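**Chore Watch: still doing our own dishes**

Back in May we promised to keep an eye on whether the machines are ready to take over the housework. The short version, as of July 9, 2024: keep your tea towels.

The team at Clesine has been running its two-armed robot through kitchen jobs in simulation, where a smashed teapot costs nothing and there's no one to apologise to. The job this round is clearing a counter. It sounds like something you'd give a ten-year-old, and like a ten-year-old the robot has views on how long it should take. Of 30 tries, Clesine counts 13 as finished. 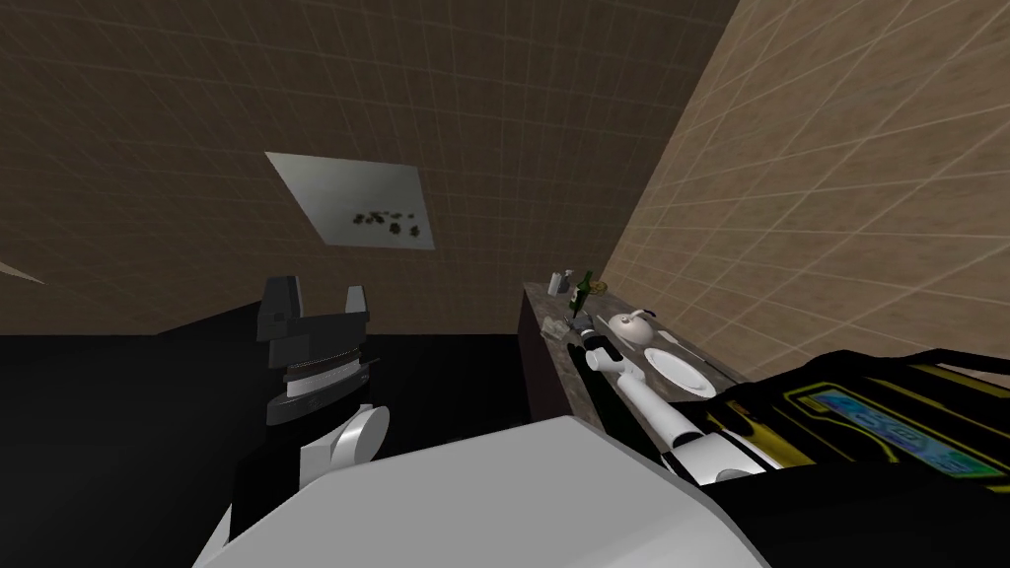
*One gripper over the marble, one in the air. Teapot, plate and bottle await developments.*

Glass is the sore point. See-through things are hard for the software to find, and flat plates are hard for blunt fingers to lift. Anyone who has chased a coin along a shop counter in winter gloves will have some sympathy.

Over on the shop floor, Hullis has been trying its Lokari arm on restocking. It's happy with boxes of one size and sulks at anything in a bag – four aisles down, five to go. Petchrat, meanwhile, says its laundry folder is "close", the same word it used last year. Our socks remain in a heap.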